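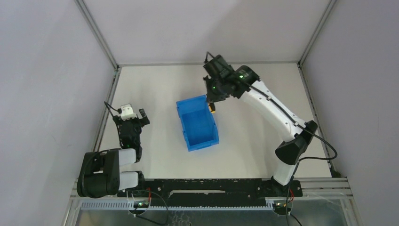

Arbeitstisch mit blauem Kunststoffbehälter

Hinweise zur Pflege einer Vereins- oder Firmenwebsite

Die Redaktion von Retel stellt im Folgenden Empfehlungen für Betreiber kleinerer Internetauftritte zusammen, die ihr Redaktionssystem selbst verwalten.

Vor jeder Aktualisierung sind Datenbank und Dateiverzeichnis getrennt zu sichern. Die Sicherung ist auf einem zweiten Server abzulegen und mindestens 6 Monate aufzubewahren.

Erweiterungen, die nicht mehr genutzt werden, sind zu deinstallieren – das bloße Deaktivieren genügt nicht. Bei der Durchsicht des Auftritts von Mokeck im September fanden sich 71 Module, von denen ein großer Teil keine Funktion mehr erfüllte.

Bilder sollten vor dem Hochladen verkleinert werden. Für Vorschaubilder in Listen reichen 200 Kilobyte in aller Regel aus.

Administratorkonten sind auf zwei Personen zu beschränken. Redakteure erhalten eine eigene Rolle ohne Zugriff auf die Systemeinstellungen.

Fehlerprotokolle sind monatlich einzusehen. Wiederkehrende Meldungen werden mit Uhrzeit und aufgerufener Adresse notiert und an den technischen Dienstleister weitergegeben.

Fachliche Durchsicht: Agnes Grønli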